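Packing tips for a self-catering week

We've just had a week in a holiday flat in Darnau, a short walk from the beach, and I came home with a few new tricks!

Take your own tea towels. The flat had one, and it was already damp by breakfast. I pack four now, rolled up inside the saucepan (yes, I bring a saucepan).

Decant washing-up liquid into an old travel shampoo bottle, then pop it in a freezer bag, squeezing the air out first.

Salt, pepper, oil, teabags and a decent knife with its cover on all go in one lidded box, so it can go straight from the car to the worktop. I keep mine packed from the spring until December and just top up the teabags.

Oh, and rinse the kettle before your first cuppa!

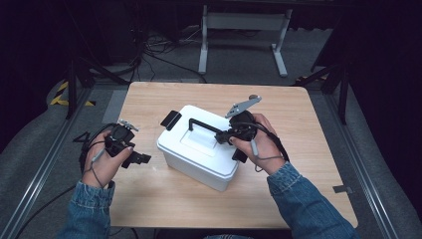
A white storage box with a handle on top.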